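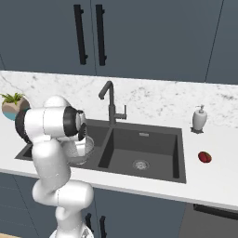 Lev Hutsuliak: I'd bet money your bowl is solid all the way through as far as the physics is concerned. Open the collision view before you touch another gain. I've seen people spend a month tuning a gripper that had nothing wrong with it.

5 min read

tidewrench: OK, fair, and I did go and look after Lev's comment, so let me put the whole story in one place for anybody who hasn't followed along.

The job is dull. The arm takes a clear bowl, carries it over the counter and lowers it into the left basin of a double sink. We run it in the Grumville kitchen, and when a policy looks decent there we try it on the real Drotley arm. That had been fine since spring. Then in July we pulled the new Grumville build and out of 3926 runs overnight, 174 ended with the wrist jerking sideways hard at the front of the sink. I mean hard – the joint velocities in the log are silly. The rest looked normal, which is why I waved it through (yes, I know).

Next morning we put it on hardware. It came down over the sink, hesitated, and then drove the bowl into the rim. Glass everywhere! The arm tripped its force limit, but late, and a coworker had been leaning in to fix a cable not long before. Nobody was hurt. I still felt sick about it the whole afternoon.

kettlefish: Glad everyone's OK. But why is anyone leaning in with the thing powered? That's a bigger problem than the bowl.

tidewrench: The arm was paused at that point. Paused, not locked out. I'm not going to defend it, we've changed that now.

mossgate44: Back to the physics. What did the collision view show?

tidewrench: Lev gets his money. The old build had the bowl as a bunch of little convex chunks, so a finger could go inside the rim. The new import threw those away and wrapped one single hull over the top. So the bowl you see is hollow and the bowl the solver sees is a lump. Whenever the fingertip went in past the rim it was starting out inside a solid, and the solver shoved it out whichever way was shortest. Most of the time that was a tiny nudge. Near the sink it was pinned between two things and you got the big kick.

Lev Hutsuliak: I'll take it in coffee.

mossgate44: I don't buy that this explains the hardware, though. Your real bowl is hollow. Nothing kicked it.

tidewrench: No, but we'd been fine-tuning on the new build for 2 weeks. The policy had learned to come in lower and push against the kick. Take the kick away and it pushes into the rim instead. That's my theory, anyway.

mossgate44: It's a nice theory. I'd want to see the old checkpoint and the new one run on the same start poses before I blamed the import. It could just as easily be your camera calibration. Clear objects are awful, we gave up on depth for ours and put a strip of tape on the rim.

kettlefish: Agree with mossgate on testing it, disagree on calibration. A bad calibration would have you missing by the same amount every time, and it sounds like this came and went.

mossgate44: Not with a transparent bowl it wouldn't. The depth reads right through it, so you get the sink one minute and the bowl the next. Looks totally random.

Lev Hutsuliak: Both can be true. But whichever one it is, the force limit shouldn't have been late. What's it set to, and is it reading the wrist sensor or motor current?

tidewrench: Motor current. The Brerkov wrist sensor has been sitting in a drawer since Yurchenko redid the mount and the connector stopped fitting. I'm ordering an adapter today. With current alone you don't see much until the arm is already leaning on something.

Lev Hutsuliak: Then that goes first, before the mesh, before retraining, before anything. And cap the speed over the sink while you wait.

tidewrench: Capped as of this morning. It's painfully slow and I'm leaving it that way. We've also gone to a plastic bowl, and any run with a joint velocity spike now fails the whole batch, even if the bowl lands where it should. That check alone would have stopped us.

kettlefish: Put the limit for that check somewhere people can't quietly raise it. Ours crept up every time somebody had a demo coming.

mossgate44: And post the old checkpoint comparison when you have it? I'm still on team calibration.

tidewrench: Will do – start poses are already saved from both builds, I just need the arm free for an evening. If it's calibration I'll come back and say so.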